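Teaching by hand: an afternoon with the glove team at Pudia

Dexter Sebastian is used to people asking when the robots arrive. He runs data recording at Pudia, a small company in Bristthorpe that trains software to handle soft and awkward objects, and most of what his group produces involves no robot at all. A person puts on a sensor glove, sits down at a table and does something ordinary with their hands. The glove and the cameras record it. Then the person does it again.

"Visitors are a little let down," Sebastian said. "They want to see an arm doing something. I tell them the arm is at the other end of the building and it can't do anything until we've done our part."

Sebastian came to the job from Deltora, where he spent six years on packing lines. The machines there were programmed point by point, and a change in box size could mean a night of rework. He said he got tired of writing down positions for things a new hire could pick up in a morning.

"You'd show a person the new box and they'd just adjust. They'd grab it a little wider. We had to shut the line down and type in numbers. When I heard there were people trying to get a machine to learn from watching hands, I called them up. I didn't wait for a posting."

The group's current work is on cloth. The first customer, a commercial laundry called Lacson, wants a machine that can take flat pieces out of a pile and fold them. Sheets are already handled well by existing equipment, Sebastian said. Napkins, dishcloths and small towels are harder, because they come out of the dryer in every possible shape and people sort them out by feel.

Each recording is called an episode. It begins with the hands at rest, runs through one complete task, and ends with the hands at rest again. For a simple fold that takes less than half a minute. The target for the first cloth set is 3000 episodes, and the group has nearly reached it.

"The number sounds big when you're the one folding," said Ah-rin Han, who designs the tasks and writes the instructions the demonstrators follow. "For the people training the model it sounds small. We meet in the middle and nobody is happy."

Han's instructions are short on purpose. An early version told demonstrators which corner to pick up first and where to put the thumb. The recordings came out clean and nearly identical, and the model trained on them did fine until a cloth was turned a few degrees. Then it reached for a corner that wasn't there.

"I had written the variety out of it," Han said. "So I cut the sheet down to two lines. It gives the starting shape and the ending shape. What you do in between is up to you."

She now changes the starting conditions on a schedule. The cloth may be laid flat, dropped in a heap, or left half folded from the episode before. It may be close to the demonstrator or at the end of their reach. Other things are left on the table on some days and cleared on others, so that the model doesn't come to depend on an empty surface.

The demonstrators work in shifts of two hours, with a break in the middle. Benjie Cabrera has been one of them since the project began. He had worked in a restaurant before and had folded a great many napkins, which he expected to be an advantage.

"I was too quick," Cabrera said. "They played it back for me and my fingers were covering each other up half the time. The cameras lost them. I had to learn to fold like I was showing my little cousin."

There is a balance to it, he said. If he slows down too much, the motion stops being natural and the recording is marked as unusable. He has settled on a pace a bit under his normal one. He also had to stop fixing small mistakes before they showed. At first, when a corner slipped, he would throw out the episode and start over. Han asked him to keep going.

"She said the slip is the good part," Cabrera said. "If I drop it and pick it up again, that's something the robot is going to need. It's going to drop a lot more than I do."

Of the last 222 episodes that contained a slip and a recovery, the group kept 92. The rest were rejected, mostly for tracking problems. Sebastian would like that share to be higher and has asked for changes to the way the markers are attached. Small tags on the fingers can be knocked out of place when the glove is pulled on, and a tag that sits a little crooked will throw off everything recorded after it.

Calibration is the part of the day that Ronaldo Barredo looks after. Before every shift he has the demonstrator hold the gloved hand up, turn it over, spread the fingers and make a fist while he watches the tracking on a monitor. The larger markers on the back of the hand tell the system where the whole hand is and which way it's facing. The fingers are worked out from there.

"If the back of the hand is wrong, then all five fingers are wrong in the same direction," Barredo said. "You can look at it and think it's fine. Then somebody tries to run it on the arm and the arm closes on air next to the towel."

That happened last December. A mount had worked loose and three days of recording had to be set aside. Barredo now repeats the check at the break as well. He keeps a log by hand, in a notebook, and writes down anything that seems off, including who was wearing the glove and whether it had been washed.

Hand size has been another problem. The first gloves came in one size, and they fit Cabrera and very few others. On smaller hands the fingertips bunched up and the finger lengths came out wrong. The group has since bought two more sizes, and there are now 21 demonstrators on the list, though only four or five work in any one week.

Renato Salazar trains the model and is the one who finally sees the work on the arm. He described the relationship with the recording side as friendly, with complaints going in both directions. His own complaint is about labels. Each episode is supposed to carry a note saying what the task was and whether it ended properly, and for the first months the notes were typed in free form.

"I had 'good,' 'ok,' 'fine' and 'good I think,'" Salazar said. "What am I supposed to do with 'good I think'?"

The notes are now picked from a fixed list. Salazar asked for one more entry, for episodes in which the cloth ends up folded but in a way the demonstrator wouldn't accept at home. He uses those to teach the model the difference between finished and finished well.

Asked how the arm is doing, he gave a careful answer. From a flat start it folds a small towel correctly most of the time. From a heap it does much worse, and it is slow in both cases. It tends to let go early. He believes part of the trouble is that a human hand feels the cloth tighten before anything can be seen, and the recordings carry that information poorly.

"We get where the fingers are. We get a little of how hard they're pressing," he said. "Benjie knows he's got two layers instead of one. I don't have a number for that."

Sebastian hopes a newer glove with better contact sensing will help, but he isn't counting on it for the Lacson work. The plan for the next set is to widen the range of objects, with more small hard items alongside the cloth. Han has started writing the tasks. Several have the two hands doing different jobs, one holding something still while the other moves, and she expects those to take the demonstrators longer to get used to.

Cabrera has already tried a few of them. He said the hard part is the hand that does nothing.

"You have to keep it there and not fidget," he said. "I never noticed how much I move that hand. Now I go home and I'm watching it while I eat."

The group will go on recording cloth through the end of the contract while the new tasks are tested in the mornings. Barredo has asked for a second table so that the two setups don't have to share a calibration, and Sebastian said he has put in the request.
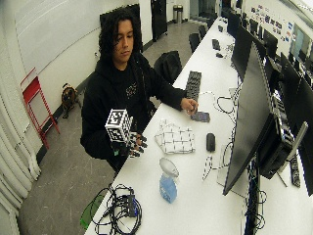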